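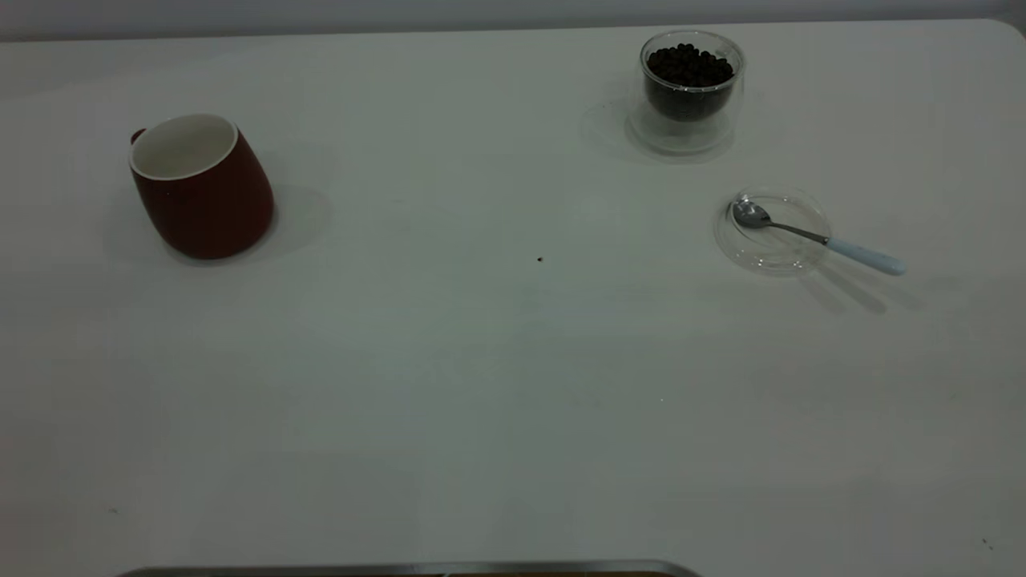 Gokura Table Kit: review data and notes

Maintainer: Nomvula Kruger, Hlongwane
Last updated: 22 Mar 2020
Version: 2

What this is

Recordings and notes from our review of the Gokura Table Kit, a tabletop arm package sold by Trorus. The brochure says the kit is "ready for drinks service out of the box." We had it on loan at our Basunville office and wanted to know what that sentence covers. The data is released so that other buyers can check our reading of it, including the parts where we may have been unfair.

We paid our own shipping. Trorus saw the notes before release and asked for two changes. We made one of them (a wrong part name) and declined the other, which was to drop the section on transparent objects.

Contents

episodes/ — 251 recorded episodes, one folder each
notes/ — operator notes in plain text, not cleaned up
splits/ — a suggested train and test split
excluded.txt — 13 episodes we left out of the scores, with a reason for each

Each episode folder holds video from a fixed camera over the workspace, video from the wrist camera, joint positions, gripper state and the task prompt as typed. The excluded episodes are still in the release. If you think we threw out something we shouldn't have, put it back and rerun the numbers.

Objects

Everyday tableware on a white table: a red cup with a white interior, coffee beans in a clear glass cup, a small clear glass dish, and a teaspoon with a light blue handle. We used our own things. The kit ships with a set of matte plastic cups, and the vendor's demo reel uses those and nothing else, so make of that what you will.

Clear glass on a white surface is hard for a camera. It is also what a lot of people drink from.

Wrist camera

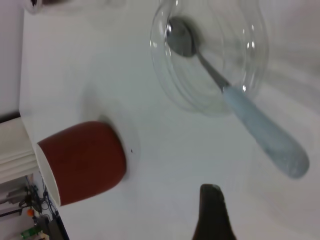 Wrist view: spoon in the glass dish, red cup to the left, fingertip at the bottom.

The wrist camera is mounted at a steep tilt and the video is stored as recorded. We did not rotate it. Cups that stand upright can look as if they are lying down, and anyone labeling by eye should keep the fixed view open next to it. The background beyond the table edge is left in as well, cables and all. Crop it if your model starts to care about it.

The vendor calls this camera "close-range precision vision." It is a small camera close to the work. It gives a decent look at a spoon handle and a poor idea of how far away the rim of a glass is.

Claims we tried to check

"No calibration needed." The quick start guide skips calibration. The full manual has a chapter on it. We followed the manual.

"Handles any common utensil." The word "any" is doing a lot of work. We tested one teaspoon, so we can't confirm the claim, and we would like to see the list of utensils behind it. We asked and got the brochure again.

"Learns from a handful of demonstrations." Possibly. The support staff would not say how many are in a handful, or whether the base model had already been trained on the same task.

Scoring

An episode counts as a success if the object named in the prompt ends up where the prompt says and nothing has been knocked over. Two people scored every episode separately, and both sets of scores are included. Where they differ, we have not picked a winner. Most of the arguments were over what "in the dish" means for a spoon whose handle is longer than the dish is wide.

Known problems

Lighting is even and bright in much of the set, kinder than a real kitchen or café.
Small specks on the tabletop were not always wiped off between episodes.
Prompts are in English only and were typed by people who already knew the kit.
There is one table. Please don't quote these results as general performance — the brochure does enough of that.

Use

Free for research and for purchase decisions. Trorus may use the data too, but may not describe the review as an endorsement. Corrections go to Nomvula Kruger through the issue tracker. Include the episode folder name, or we won't be able to find it.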